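Takumi Tsuchiya
October 5, 2023

Every "hidden gem" list this year has the back road into Wondthorpe on it. I drove it. Then I drove it again going the other way, in case I was the problem. A few notes.

The Bimau route page calls it "a freshly improved scenic byway." Improved by who? When? They don't say, and I asked twice. First reply was a link to the same page.

Second reply told me the road is "best enjoyed at a relaxed pace." Well, sure. It's narrow. I wasn't going to enjoy it at any other pace.

People keep repeating that it takes 20 minutes end to end. It took me twice that, and I only stopped for one tractor and a guy on a bike who did not want to be passed – fair enough, there wasn't much room to pass him.

Rocío Sosa messaged to say I'm being a grump and the trees alone are worth it. I'll give her the trees. I like trees. I've also seen trees on roads that don't get a write-up and a $4 printed map.

About the map. It marks 2 "scenic pullouts." I found one, and it was somebody's gate.

My real gripe is the edges. Gravel creeps onto the blacktop and the line where the pavement quits is all crumbly. If you meet a truck, one of you is going into that stuff, and I've seen what it does to a rental car.

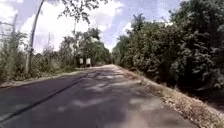

And the shade. Everyone raves about the shade. Try spotting a pothole when the pavement is all blotches of sun and shadow. I slowed down for plenty of potholes that were just leaves overhead.

Someone will tell me the long dark line in the road is a repair and proves they maintain it. Maybe. Could be a seam, could be a crack. I'd want to see a work order before I call it "freshly improved."

Would I go back? Probably, in May, early, before the list people are awake. I'd still skip the map.

Rocío wants it noted that she has driven it for years and never met a truck. Noted.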